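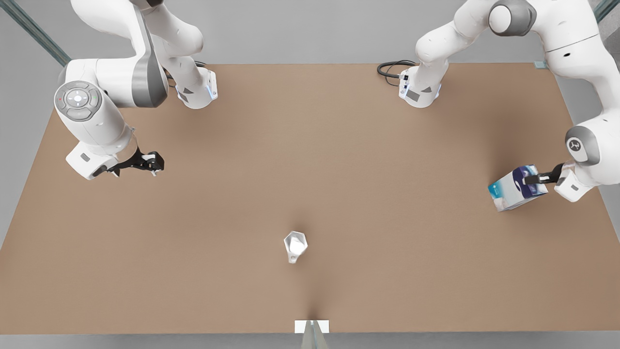 A visit to the two-arm group at Luvach

I had been promising myself a trip out to Luvach ever since the spring meetup, and in October I finally got on the early train with a thermos and a notebook and far too many questions. The lab takes up half of the second floor of what used to be a school annex, and you can still see the coat hooks in the hallway, set at just the right height for an eight-year-old. Man-sik Yoon met me at the stairs and had me signed in and holding a cup of barley tea before I'd managed to get my scarf off.

The project I'd come to hear about is called Jeris, and the short version is that they are teaching a two-armed robot to tidy a tabletop using practice runs done almost entirely in simulation. The simulated setup has a pair of white arms mounted along the far side of a plain brown table, each with a black two-fingered gripper, and a small stock of household things to work with. On the morning I was there it was a cup and a printed cardboard box. I asked why such a modest pair, and A-yeong Choo, who built most of the task set, laughed and told me to wait until I'd seen what the box could do to a perfectly good afternoon.

Her point, once we'd all pulled our chairs up to the big monitor, was about the angle. When a gripper takes a box by one end, the box can come up tilted, and a policy trained only on nice level boxes has no idea what to do next. It tries to set the thing down as though it were flat, catches a corner, and over it goes. For months they treated those tilted grasps as bad data and threw them out. Then A-yeong put them all back in, and added a second step in which the training run is restarted from the awkward moment itself, with the box already in the air and the other arm free. They call these "midway starts" (I did ask if there was a grander name, and there isn't one yet).

The comparison they showed me used 827 simulated trials for each version. Trained the old way, the robot put the box down upright in 38 percent of them. With midway starts that climbed by 17 points, which had the whole row of us leaning forward! Man-sik was quick to say that this is one table, one pair of arms and a short list of objects, and that the cup still gets bumped more often than he'd like. He has a chart of cup bumps taped up beside his desk and looks at it, I thought, rather mournfully.

What I enjoyed most was the part I hadn't expected to follow, which was how they choose the moments to restart from. My guess had been that you'd want as many as possible. They tried that, and the robot became very good at rescues and noticeably worse at ordinary pickups, a bit like a driver who has only ever practiced skids. So now they keep 6 restart moments from each run, spread out along the way, and mix them with full runs from the beginning. A-yeong thinks even that may be too many and wants to let the training pick for itself, and the two of them had a friendly disagreement over it that lasted right through lunch (bean soup, very good, from the place on the corner by the tram stop).

After lunch we talked about moving over to real arms, which is planned for the winter together with the people at Kpodo. Friction is the big worry. Simulated cardboard is terribly well behaved compared with the kind that has sat in a damp stockroom, and Man-sik expects the numbers to drop before they come back up. I've asked to be invited for the first week of it, drop and all.

If you'd like to go yourself, write to the lab a couple of weeks ahead and mention Sirkside, as they know our group now. Groups of four fit comfortably around the monitor. Take the tram to the end of the line and use the side door, and do say yes to the tea.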